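Wudano Hand Gripper: club kit page
Reading time: 2 minutes

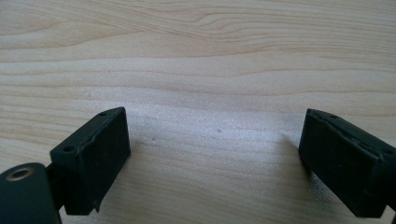

The Wudano's two black finger pads, open over a wooden tabletop.

We built our first Wudano for the Plutside robotics club in April and we've hardly put it down since! It's a two-finger gripper you hold in your hand, so younger members can learn how gripping works before they go near an arm or a motor controller (and they get to do it on day one, which they love).

The pads come as a matched pair, each with two small holes along the top. Ours have a seam running along the upper edge that looks a bit wrinkled, and one or two scuffs, so have a look at yours before each session and press down anything that seems to be lifting.

What you get
Parts in the box: 50
Weight when built: 466 g
Suggested age: 9 and up, with help for the fiddly bits

Mervyn Dunmore wrote the building notes for the Hurport schools challenge and they're lovely and clear, with plenty of drawings. Our pairs finished in one long evening, biscuits included. Do the fingers last – we tried it the other way round and had to take half of it apart again.

For the challenge itself, teams move blocks from one tray to another against the clock. Our best score so far is 154 points, set by two Year 7s who practised on dice and pen lids.

Spare pads are sold in pairs through Hutapea. Clubs can borrow a built Wudano for a fortnight before ordering.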